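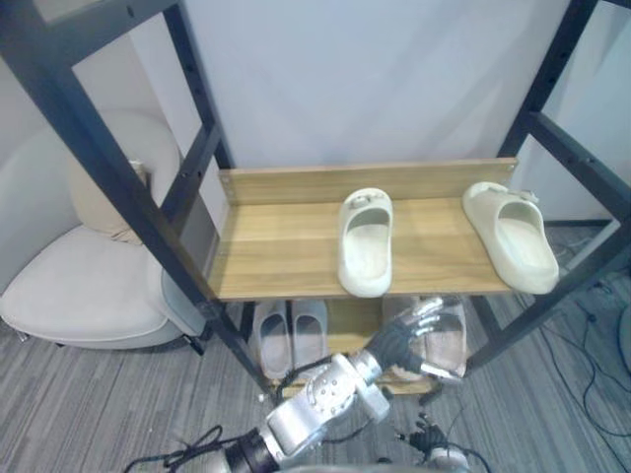 # Entry Shoe Rack - data card

Data > Household > Entryway > Shoe rack

5 min read

Notes for the shoe rack part of the entryway set. Written fast, will clean up later. Ask Akosua Amoah about labels, Yaa Asante about the folders and anything to do with splits.

## What this is

Pictures and short text notes on indoor footwear kept on open shelves. Slides, slippers, house shoes. The idea is simple - people come in, shoes go on a rack, and the rack drifts into a mess by the end of the week. We wanted records of the tidy state, the messy state and everything between.

1282 pictures total. 777 in the Brornley folder, 389 in Kukach, the rest in Grendis (small, mostly extra angles).

Version date: 2022-06-07

## The rack

Black metal uprights with a row of small round holes, so the shelf height can be changed. Wooden shelves, light color. Upper shelf has a raised backboard along the rear edge, screwed on. Shoes can't slide off the back but they can and do creep over the front lip.

Keep upper and lower shelf apart in the notes. Don't write "middle shelf", it meant different things to different people in the January batch and we had to redo them.

## The footwear

- off-white slides, thick sole, one wide strap with a small buckle-like detail. Label: slide
- pale grey slippers, smooth rounded uppers, open back. Label: slipper
- beige slipper. Label: slipper. Color goes in the color field, not the label
- anything with laces: shoe
- boots are out of scope, skip them

"Cream" and "off-white" are the same value. Use off-white. "Gray" and "grey" both turn up in the color field, search for both untill we fix it.

## Tidy rules

These are the house rules the notes get checked against. Not universal, just what we agreed on.

1. Pairs stay together on one shelf. No splitting left and right across levels.
2. Both shoes in a pair point the same way. Which way is up to you.
3. Nothing hangs over the front lip. Even a toe counts.
4. Heavier stuff low if there's room.
5. No stacking. If it doesn't fit, it goes in the closet.

In the Brornley sample at the top of this card the off-white slides fail rule 2 (right one is turned out a bit) and rule 3 (same one, front edge past the board). Grey pair on the lower shelf is fine, side by side. So: upper shelf "needs straightening", lower left "ok".

Partly hidden footwear still gets a label. Set hidden to partial. Don't guess at a second shoe you can't see - the beige slipper is entered as a single, pair field set to unknown.

## Fields

shelf: upper / lower
side: left / center / right, as the viewer sees it
item: slide / slipper / shoe
color: free text, one or two words
pair: yes / no / unknown
facing: front / back / angled
overhang: yes / no
hidden: none / partial / mostly
state: ok / needs straightening / wrong shelf

Facing is the weak one. For open-back slippers people kept mixing up toe and heel. Look for the opening first, then decide. If still not sure leave it blank, blank is better than wrong.

## Files

One folder per location, one csv each. File order means nothing. The csv from Kukach has an extra column at the end called "mat", ignore it, leftover from the doormat notes.

Abubakari is listed in the index but the folder is empty for now. Don't write code that expects it.

## Known problems

- overhang marked too strictly in early Kukach rows, anything touching the lip got a yes
- few kids' sizes
- hardly any wet weather footwear, we mostly got house stuff
- over 791 rows have no facing value. Yaa is working through them, slow going
- a few duplicate rows in Grendis, same item entered under both shelves

## Splits

By location, never by random row. Same shoes come back again and again within a location and a random split will leak them. Grendis is for testing only.

## Changes

- added hidden field
- merged cream into off-white
- dropped "middle shelf"
- fixed side labels in Brornley, some had left and rihgt swapped

Still to do: closet notes, a proper page on how we treat odd singles.

Related
- Entry Coat Hooks - data card
- Doormat and Boot Tray - notes
- Closet Floor - labeling guide
- Color Names We Use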